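Collecting pick demonstrations for awkward objects: a working guide for people who don't trust their data yet

Posted 02/02/2023 by Umesh Tomar
Filed under: Manipulation, Data

Most write-ups on demonstration data tell you to collect more of it. I have done that. Last August we had 924 teleoperated episodes of an arm picking up artificial flowers, and the policy trained on them still closed its fingers on petals as often as on stems. A vendor (Molent, for anyone keeping score) suggested we double the number. We threw most of it away and started again with the steps below.

I make no claim that this works for cups, bolts or shirts. It worked for us on thin, bendy things with a big floppy end.

What you need

One arm with a parallel gripper and a wrist camera. A teleoperation rig you can use for an hour without swearing. A plain pale surface. Objects that vary in the way that matters to your task. Some means of tagging episodes as you go; we use Brisiver, which is clunky, but any spreadsheet will do.

Step 1. Write down what counts as a good grasp

Do this before you touch the arm. Ours reads: fingers close on the main stem, below the leaves, and the bloom clears the surface on lifting. Ludmila Hubáček and I each labelled the same batch of old episodes without talking to each other, and we disagreed on far more than I'd like to print. If two people in the same room can't agree, the model has no chance. Keep rewriting the sentence until you do agree.

Step 2. Fix the start pose, then unfix it on purpose

Everyone says to randomise the start. Fine, but people are bad at being random. Our first operators drifted towards one comfortable corner of the workspace and the log showed it plainly. Generate the start poses from a script and make the operator follow it, including the ones they dislike.

Step 3. Place the object badly

A flower laid out neatly with its stem pointing at the gripper is the easiest case there is, and it's what tired people set up. Put it at an angle. Put it near a border. Leave loose bits of stem lying next to it now and then, so the policy has to learn which stem has a flower on the end. I was against this last one, on the grounds that it muddied the data. I was wrong, or at least the held-out tests said so.

Step 4. Go slowly before contact

The useful part of each episode is the stretch before the fingers close. Operators rush it. Ask them to pause once the stem is between the fingers and they can still correct, then close. Check the wrist view at that point. You want the stem and both fingertips visible together, with enough of the leaves and bloom to tell which way the thing is lying.
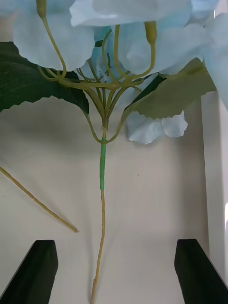 Wrist view of a pale blue hydrangea-like flower, stem in the gap between the fingers and not yet touched. A separate piece of stem lies to the left.

If the bloom hides everything, raise the wrist or change the approach angle. Don't hope the network will sort it out. It might, but you'll have no way of telling.

Step 5. Keep the failures, in their own folder

We kept 170 failed grasps from the second round, each tagged with a cause: petal, leaf, miss, slip. Do not mix them into plain imitation training. I have read papers that claim a bit of failure data helps regardless, and I couldn't reproduce it.

Step 6. Train early and look

Stop at a few dozen episodes, train something small and watch it run. Ours ignored the leaves completely, so we added flowers with the leaves folded over the stem. Then collect the next lot. We did 5 rounds and ended with 274 clean episodes.

What I still don't believe

That any of this carries over to real flowers. Fabric petals don't bruise, and a plastic stem forgives a hard squeeze. Vaněk, our partner on the greenhouse side, wants a trial on cut stems and I've asked for a softer gripper first. I'd also like someone outside our lab to run the same recipe on a different arm. The tagging sheet and start-pose script are on the Mernisance project page, under Downloads.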